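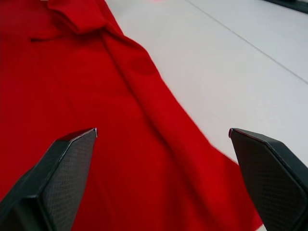 Red top on a white table.

The Spring Clothes Swap, and what to do with your drawers before it

By So-yul Yeo

Print this page | E-mail this to a friend

Every year I tell myself I'll start on the winter drawers in good time, and every year I find myself sitting on the bedroom floor the night before the swap with a jumper in each hand, unable to part with either of them. So I'm writing early this time, partly to let you all know the arrangements and partly (I'll own up to it) to shame myself into getting on.

The Hornmont Spring Clothes Swap is on Sunday 17 May in the long room at Stodari House, doors open at ten. It works just as it did before. You bring clean clothes you no longer wear, you get a paper ticket for each one, and you spend your tickets on anything that takes your fancy. Children's things are half a ticket, and if you've only got an odd one left at the end you can put it towards a slice of cake, which I'm told is how most of the lemon drizzle went last time.

For those who like a number, 1,775 pieces of clothing changed hands at our swaps last year. I had to read that twice. It includes a wedding dress, a great many school jumpers and a waxed jacket that I handed in at the spring one and very nearly took home again at the autumn one, having clean forgotten it was mine. It did look well on the hanger.

Now, a word about drawers. I've been asked by several people how I go about clearing mine, which is flattering and quite undeserved, but I do have a method, and it came from my aunt, who raised four children in a flat with one wardrobe. She emptied everything on to the bed in the morning. Everything, mind you, down to the odd socks. Her thinking was that you can't go to bed until the bed is clear, so you're bound to finish. I have tested this and it's true, although on one occasion I slept very comfortably on the sofa.

Start with T-shirts. They're the easiest things to have feelings about and also the easiest to be firm with, once you get going. I lay each one flat and smooth it out with my hands, and then I look at the neck, the underarms and the hem in that order. A neck that has gone wavy won't come back, whatever the label says. Small holes near the hem are usually from a belt buckle or the edge of the kitchen worktop, and those can be caught with a few stitches if you like the shirt enough. If you don't like it enough to thread a needle, there's your answer.
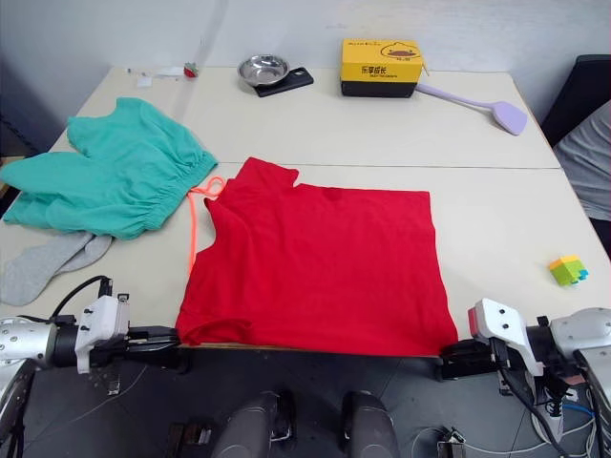
After T-shirts I go on to trousers, then knitwear, and I leave coats until last as they need the space. Do go through every pocket. At the autumn swap we found a door key, a very old toffee, a library card and a love letter, or at any rate a shopping list with kisses on it, and while three of those went back to their owners the toffee is still unclaimed.

Drawstrings deserve a paragraph of their own. If one has vanished inside the waistband, don't give up on the trousers. Fasten a safety pin to the end of a new cord, feed it in at the opening and shuffle it along a little at a time, pinching the fabric behind it as you go. It takes one cup of tea and half a radio play. Tie a fat knot in each end when you're done. We had a whole basket of perfectly good joggers at the last swap that nobody wanted only for lack of a cord, and I took them home and did the lot over a rainy week, and they all went in the next session. I was more pleased about that than about anything else I did in the whole of November.

Elastic is much the same job, only you'll need to unpick a little of the seam first. Yoo's on the corner sells it by the metre in all the widths, and they will cut you a short piece without making a face. They've also got a tray of odd buttons on the counter by the till, and it's well worth a rummage if you're missing one from a cardigan. Take the cardigan with you. I have bought the same wrong brown button more times than I'd like to say.

Folding, then, and here I know I'm going to annoy people, as there are strong views in this town about folding. I was brought up to do it the shop way: face down, sides to the middle, sleeves back on themselves, then up from the bottom. My neighbour rolls. My son stuffs. All I'd ask, for the purposes of the swap, is that things arrive more or less flat in a bag and not in a ball, so that whoever is laying out the tables in the morning doesn't have to iron with their forearms. If you can put sizes together that's a great kindness, and if you can't, we'll manage.
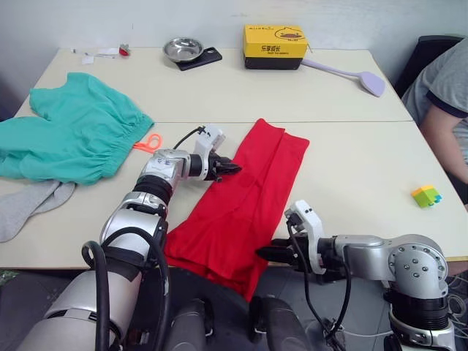 Last updated 09/04/2026

Since the first notice went round I've had a good many questions, so I'll try to take them all here and save everyone a bit of telephoning.

Yes, you can bring shoes, so long as they're clean and tied together in pairs. No, we can't take underwear or swimming things, however little worn. Curtains and bedding are welcome this year for the first time, and they'll have their own corner by the piano. Uniform is welcome at any age and in any quantity. Please cut out or cover name tapes if you'd sooner the whole of Year 2 didn't know whose skirt it was, although I will say that my son wore a jumper labelled for another boy all through juniors and it did him no harm at all.

Bags can be dropped off at Stodari House on the two Saturdays beforehand, between nine and noon, at the side door. If nobody answers straight away, do knock again, the kitchen is at the far end and the urn makes a dreadful noise. Please don't leave bags on the step. We lost some very nice woollens to a shower last spring and it took me days to get the smell out of the hall cupboard.

If you don't drive, or you've got more than you can carry, Drivo have kindly agreed to run their little bus on the morning of the swap, going round by the clinic, the top of Mill Lane and the flats. It seats nine, and there's room behind for bags and one pushchair. You don't have to book but it does help if you ring, and please be patient if the driver needs to go round a second time.

The mending table will be there as well, I'm glad to say. Last year it was one small table and a queue. This year we're having a proper run of them down the window side, where the light's better, with two sewing machines and a box of hand needles. You're welcome to have something mended or, better still, to sit down and be shown how to do it yourself. I learned to darn at that table at an age when I thought I was past learning anything with my fingers, and I now darn socks in front of the television and feel tremendously capable.
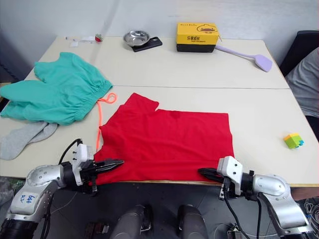 One thing I would say to anyone who hasn't come before is that you mustn't be shy about what you bring. People do worry. A lady rang me last week to ask if her things were good enough, and when I asked what she had it was three cashmere cardigans and a silk scarf! But plain things go just as fast. A decent T-shirt in a cheerful colour will be gone before the kettle has boiled, and so will anything with pockets. What tends to stay behind is the special occasion wear, so if you've a christening or a school prom coming up, have a good look along the back rail before you spend any money in town.

Whatever is left at the end of the day gets sorted again. The best of it goes into the cupboard for the autumn swap, and anything too worn to pass on is cut up for rags, for which the allotment people and the bicycle workshop are both grateful. Old cotton T-shirts make the best rags going. They also make very good ties for tomatoes, cut in strips round the body of the shirt, and they stretch as the stem thickens.

Entry is free. There'll be a tin for the heating and the hire of the room. Soup from noon, one with meat and one without, and cake until it runs out. Dogs are welcome in the garden but please not among the knitwear.

I'm off to empty the bottom drawer now. If you'd like to help set up on the morning, come to the side door at half past eight and bring your own mug.

Print this page | E-mail this to a friend

Recent items
Soup recipes from the autumn swap
Hornmont seed table: what to bring and when
New timings for the Drivo Saturday bus
Lost and found at Stodari House
Beginners' darning, Tuesday evenings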